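천 접는 양팔 로봇, 그리퍼 통신이 끊겼다가 돌아오면 멈췄던 팔이 혼자 다시 움직입니다

게시판: 로봇·자동화 도움방 > 안전과 고장
작성: Treasa Gilmartin
태그: 그리퍼, 통신 오류, 보호정지, 자동 재개, 옷 접기

안녕하세요, 늘 눈으로만 읽다가 처음으로 글을 남겨 봅니다. 글이 좀 길어질 것 같은데 미리 양해를 구할게요. 짧게 쓰려고 두 번이나 고쳐 썼는데 자꾸 빠지는 얘기가 생겨서, 그냥 있었던 일을 차례대로 적는 게 제일 낫겠다 싶었어요.

저는 Wiltham에서 팔 두 대로 티셔츠를 접는 작업을 맡고 있습니다. 기계 쪽을 전공한 건 아니고 원래 의류 검수를 하다가 옮겨 온 사람이라 용어가 조금 어색할 수 있어요. 동작 순서는 Trollden이라는 순서 관리 프로그램이 정해 주고, 두 팔의 제어기가 그걸 받아서 움직입니다. 그리퍼는 Nosix 통신 모듈을 거쳐서 연결되어 있고요. 셔츠를 펴고, 한쪽 소매를 몸판 위로 넘기고, 반대쪽 소매를 그 위로 넘기고, 밑단을 올리는 순서예요. 몸판과 소매까지는 꽤 예쁘게 잘 됩니다. 처음 성공했을 때는 괜히 뿌듯해서 집에 가서도 한참 얘기했어요. 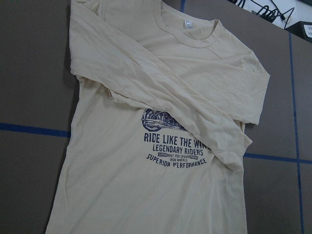

문제는 소매를 넘긴 다음 단계에서 생깁니다. 밑단을 잡으러 가면서 손목이 크게 도는데, 그때 그리퍼 통신이 가끔 끊겨요. 매번 그러는 건 아니고요. 지금까지 쌓인 기록이 1,051회인데 그중 988회는 아무 일 없이 끝났으니, 어떤 날은 종일 멀쩡하다가 어떤 날은 점심 전에만 여러 번 걸리는 식입니다. 얇은 니트 같은 옷감일 때 더 자주 그러는 느낌도 있었는데, 이건 제 기분 탓일 수도 있어요. 얇은 옷은 접힌 소매가 잘 흐트러져서 제가 더 신경 써서 보고 있거든요.

통신이 끊기면 팔은 그 자리에 섭니다. 여기까지는 그러려니 했어요. 그런데 지난번에 팔이 서길래, 넘겨 둔 소매가 밀려 있는 걸 바로잡아 주려고 제가 손을 뻗었습니다. 네, 비상정지를 안 누르고요. 혼날 각오 하고 씁니다. 화면에는 분명히 멈췄다는 표시가 떠 있었고, 팔도 조용했고, 바로 옆이라 금방 될 것 같았어요. 그런데 손끝이 옷에 닿을 즈음에 팔이 아무 예고도 없이 다시 움직이기 시작했습니다. 누가 버튼을 누른 것도 아니에요. 같이 있던 동료는 펜던트 근처에도 없었고요. 다행히 속도를 낮춰 둔 상태라 손등을 살짝 스치고 말았는데, 그날 저녁까지 심장이 두근거렸습니다. 다친 데는 없어요.

나중에 기록을 열어 보니 통신이 끊긴 뒤에 모듈이 스스로 다시 붙었고, Trollden이 그걸 '정상 복귀'로 받아들여서 남은 동작을 이어서 보낸 것 같았습니다. 제가 읽은 게 맞는지는 자신이 없어요. 손목 관절 값은 끊길 때마다 조금씩 다르지만 79도를 넘긴 뒤에만 끊겼습니다. 79도 밑에서 끊긴 적은 기록상 한 번도 없어요.

혹시 배치가 도움이 될까 싶어 작업대가 다 나오는 것도 올립니다.

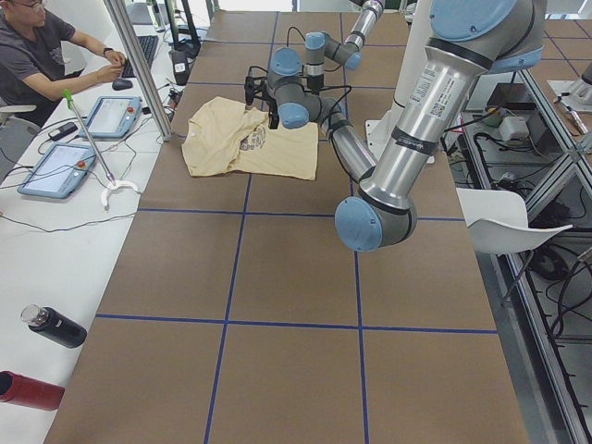 작업대 전체. 앞쪽 팔의 그리퍼가 티셔츠 오른쪽 위 가장자리 바로 위에 와 있는 때.

지금까지 해 본 것은 이렇습니다. 모듈 전원을 뺐다가 다시 꽂아 봤고, 그리퍼 쪽 커넥터를 뽑아서 다시 꽂았고, 동작 속도를 절반으로 낮춰 봤어요. 속도를 낮추면 덜 끊기는 것 같기는 한데 없어지지는 않습니다. 셔츠를 놓는 위치를 작업대 앞뒤로 바꿔 보기도 했는데, 몸 쪽으로 당겨 놓으면 손목이 덜 돌아서 그런지 한참 괜찮다가 또 걸리더라고요.

여쭙고 싶은 건 두 가지예요. 통신이 끊기는 원인을 어디서부터 찾아야 할지, 그리고 통신이 돌아와도 팔이 제멋대로 움직이지 않게 하려면 어디를 고쳐야 하는지요. 솔직한 마음으로는 두 번째가 훨씬 급합니다. 지금은 무서워서 세워 두고 있어요. 긴 글 읽어 주셔서 고맙습니다.

Breathnach 님의 답변

아이고 많이 놀라셨겠어요. 안 다치셔서 정말 다행입니다.

저도 Nosix 모듈을 쓰는데 예전에 비슷하게 끊긴 적이 있었어요. 저는 설정에서 응답 대기 시간을 길게 늘렸더니 끊김 표시가 싹 없어졌습니다. 기본값이 좀 빡빡하더라고요. 넉넉하게 잡아 주시면 잠깐 끊겨도 팔이 안 서니까 중간에 다시 움직이는 일도 당연히 없어집니다. 옷 접는 정도면 힘도 별로 안 쓰니 괜찮을 거예요. 저는 그렇게 해 놓고 여름 내내 잘 썼습니다. 힘내세요!

댓글
느린관절: Breathnach 님, 마음은 알겠는데 이건 권하면 안 될 것 같아요. 끊긴 걸 제어기가 늦게 알아차리게 만드는 설정이잖아요. 그리퍼 상태를 모르는 채로 팔만 계속 가게 됩니다.
Breathnach: 음 그러네요. 저는 팔 주위에 칸막이가 있고 운전 중에는 사람이 못 들어가는 구조라 그 생각을 못 했어요. Treasa 님처럼 옆에 사람이 있는 자리라면 제 방법은 따라 하지 마세요. 글은 댓글까지 같이 읽으시라고 남겨 두겠습니다.

느린관절 님의 답변 (질문자가 채택함)

Treasa 님, 혼날 각오 하고 쓰셨다는 대목에서 마음이 쓰였습니다. 안 혼냅니다. 이렇게 자세히 적어 주시는 분이 드물어요. 저도 몇 해 전에 똑같이 손을 넣었다가 똑같이 놀란 적이 있고, 그때 저는 창피해서 한동안 말을 안 했거든요. 세워 두신 것도 잘하셨고, 아래 내용이 정리될 때까지 그대로 두시면 좋겠습니다.

급하다고 하신 두 번째부터 말씀드릴게요.

기록을 읽으신 게 맞을 가능성이 높다고 봅니다. 말씀하신 '멈춤'은 안전 기능이 세운 게 아니고 프로그램이 그리퍼 대답을 기다리며 서 있던 상태로 보여요. 겉으로는 똑같이 조용하지만 팔에는 전원이 들어가 있고, 기다리던 대답만 오면 다음 줄로 넘어갑니다. 화면에 멈춤이라고 떠도 그게 어떤 멈춤인지까지는 안 알려 주는 경우가 많아요. 그래서 누가 버튼을 안 눌러도 다시 간 거죠.

Trollden 순서 설정에 장치 오류가 났을 때의 처리를 고르는 항목이 있을 텐데, '복귀 시 이어서 실행'으로 되어 있는지 먼저 보세요. 저희 쪽 버전에서는 오류 처리 탭 맨 아래에 숨어 있었고, 펼쳐 보기 전에는 안 보였습니다. 이걸 '작업자 확인 후 재개'로 바꾸시고, 확인은 꼭 사람이 직접 누르는 것으로 하세요. 원격 화면에서도 확인할 수 있게 해 두면 작업대 옆에 사람이 있는지 모르고 누르는 일이 생깁니다.

그런데 이것만으로 안심하시면 안 됩니다. 프로그램 설정은 누가 다시 설치하거나 순서를 복사해 오면 원래대로 돌아가기도 하니까요. 그래서 팔 제어기 쪽에도 그리퍼 통신 오류가 나면 프로그램을 기다리게 하지 말고 아예 끝내 버리도록 해 두시는 게 좋습니다. 양팔이니까 두 대를 같이 끝내야 해요. 한쪽만 서고 다른 쪽이 천을 계속 당기는 것도 제법 아찔합니다. 그리고 재개할 때는 중간부터 잇지 말고 대기 자세에서 처음부터 다시 시작하게 하세요. 이미 흐트러진 소매 위에서 이어 접어 봐야 결과도 좋지 않더라고요.

사람 손이 들어가야 할 때의 순서도 하나 정해 두시면 어떨까요. 저희는 비상정지를 누르고, 제어기 두 대가 다 내려갔는지 펜던트 두 개에서 각각 확인하고, 그다음에 손을 넣습니다. 비상정지 하나가 두 팔을 같이 세우도록 배선되어 있는지는 꼭 눌러서 시험해 보세요. 당연히 그럴 거라고 믿고 있다가 아닌 걸 알게 된 자리를 저는 두 군데나 봤습니다. 더 근본적으로는 그 자리의 위험성 평가를 다시 받으시는 게 맞고, 사람과 팔이 같은 작업대를 쓰는 조건이라면 설치한 쪽이나 안전 담당자가 꼭 같이 보셔야 해요. 제가 게시판에서 괜찮다 아니다 해 드릴 수 있는 부분은 아닙니다.

이제 통신이 끊기는 원인인데요, 저는 케이블부터 보겠습니다. 손목에서 나온 케이블이 그리퍼 위로 고리를 그리며 넘어가 있던데, 손목이 많이 돌면 그 고리가 당겨지거나 비틀리기 쉬운 자리예요. 79도를 넘긴 뒤에만 끊긴다는 말씀과도 잘 맞고, 셔츠를 몸 쪽으로 당겨 놓으면 한참 괜찮았다는 것도 그렇습니다. 다만 글과 올려 주신 것만으로 단정할 수는 없으니 확인을 해 보셔야죠.

확인은 이렇게 해 보세요. 옷을 다 치우고, 사람은 팔이 닿지 않는 곳에 서서, 펜던트로 손목 관절 하나만 아주 천천히 돌립니다. 그리퍼 통신 상태 화면을 띄워 놓고 79도 앞뒤를 여러 번 오가 보세요. 거기서 끊기면 다른 건 볼 것도 없이 케이블이나 커넥터입니다. 안 끊기면 팔꿈치 쪽까지 실제 자세로 만들어 놓고 다시 해 보시고요. 움직이는 팔 옆에서 손으로 케이블을 흔들어 보는 건 하지 마세요. 흔들어 보고 싶으면 전원을 내리고, 도통 시험기를 물려 놓고 하시면 됩니다.

케이블을 새로 정리하실 때는 손목 전체 회전 범위를 다 돌려 보고 길이를 잡으셔야 합니다. 팽팽한 것도 나쁘지만 너무 늘어져도 천에 걸려요. 커넥터 바로 뒤는 꺾이지 않게 한 번 고정해 주시고, 묶는 끈은 너무 조이지 마세요. 저는 예쁘게 한다고 꽉 조였다가 그 자리에서 심선이 끊어진 적이 있습니다. 그때 케이블 값보다 원인 찾느라 보낸 시간이 더 아까웠어요.

옷감 이야기도 잠깐 하자면, 얇은 옷이라서 통신이 끊기지는 않을 겁니다. 얇은 옷에 쓰는 동작 순서가 따로 있다면 그쪽 손목 각도가 더 큰지 비교해 보세요. 기분 탓이 아닐 수도 있어요.

댓글
Treasa Gilmartin: 읽다가 살짝 울 뻔했습니다. 정말 고맙습니다. 얇은 옷용 순서가 따로 있는 거 맞아요! 내일 비교해 볼게요. 오류 처리 탭도 찾았는데 말씀하신 그대로 맨 아래에 접혀 있었고 '복귀 시 이어서 실행'이었습니다. 보자마자 바꿨어요.
느린관절: 바꾸신 다음에 시험도 꼭 해 보세요. 사람 없는 상태에서 일부러 통신을 끊었다 붙이고, 그대로 서 있는지 넉넉히 지켜보시면 됩니다. 모듈에 따라 다시 붙는 데 오래 걸리는 것도 있어서 잠깐 보고 말면 놓쳐요.

빨래개는곰 님의 답변

위에서 다 말씀하셔서 저는 하나만 보탤게요. 저희도 옷 접는 작업을 하는데 사람이 자꾸 손을 넣는 이유가 소매 때문이었어요. 두 번째 소매를 잡을 때 밑에 깔린 첫 번째 소매까지 같이 물고 올라오면 전체가 틀어지니까, 보고 있으면 손이 저절로 나갑니다. 그래서 저희는 망가진 판은 그냥 버리고 처음부터 다시 하는 걸로 정했어요. 처음엔 아까웠는데 며칠 지나니 다들 익숙해지더라고요. 옷이야 다시 펴면 되니까요.

그리고 보호정지랑 프로그램 대기랑 화면 색을 다르게 해 두면 참 좋습니다. 저희는 대기를 주황색으로 바꿨어요.

Treasa Gilmartin 님의 경과 글

그 뒤로 어떻게 됐는지 궁금해하실 것 같아 적어요.

손목만 천천히 돌려 보니 79도를 넘기고 조금 더 가서 끊겼습니다. 여러 번 해도 같았어요. 전원을 내리고 케이블을 풀어 보니 그리퍼 쪽 커넥터 바로 뒤의 피복이 눌려 있었고, 거기를 살짝 굽히면 도통이 끊겼다 붙었다 했습니다. 케이블을 새것으로 바꾸고 고리를 조금 더 여유 있게 잡았어요. 얇은 옷용 순서는 비교해 보니 밑단을 잡을 때 손목이 더 돌게 되어 있었고요.

설정을 바꾼 뒤의 시험은 작업대에서 다들 물러난 상태로 했습니다. 동작 중에 일부러 통신을 끊었다가 다시 붙이고 11분을 지켜봤는데, 두 팔 모두 그대로 서 있었어요. 확인을 눌렀을 때도 중간부터 이어 가지 않고 대기 자세에서 다시 시작했습니다. 비상정지도 하나씩 눌러 봤고, 어느 쪽을 눌러도 두 대가 같이 내려갔습니다.

안전 담당자와는 이번 8월에 자리를 잡아서 같이 보기로 했어요. 그때까지는 운전 중에 작업대 옆에 서지 않기로 했고, 빨래개는곰 님 말씀대로 망가진 판은 건드리지 않고 버립니다. 생각보다 참기가 어려워서 저는 아예 주머니에 손을 넣고 봐요. 화면 색 바꾸는 건 아직 못 찾았는데 혹시 어느 메뉴인지 아시면 알려 주세요.

댓글
빨래개는곰: 표시 설정 > 상태 표시줄 > 대기 상태예요. 저장하고 프로그램을 한 번 껐다 켜야 바뀝니다.
Treasa Gilmartin: 찾았어요! 고맙습니다, 저희도 주황색으로 했습니다.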